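BARNCOMBE, Mar 10, 2025 — I've been itching to share this one! My little bedding shop, Pestetach, is opening a fitted sheet folding corner at our Ragab Street store, and everybody's invited to come wrestle with the laundry.

I've sold sheets for 11 years and I still used to ball mine up and shove them in the closet. Then my sister showed me how to tuck the corners into each other, and I haven't shut up about it. 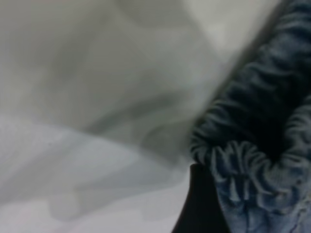 Soft gray folds next to gathered blue-gray fabric.

Sessions are free, run 4 times a week through July, and you can bring your own sheets (yes, the stretched-out ones too). We've also set aside 300 storage bags to give away — one per household, please, so they go around.

If you can't make it to Ragab Street, our Hikham store will have the folding steps printed on a card by the register. Just stop in and ask for one.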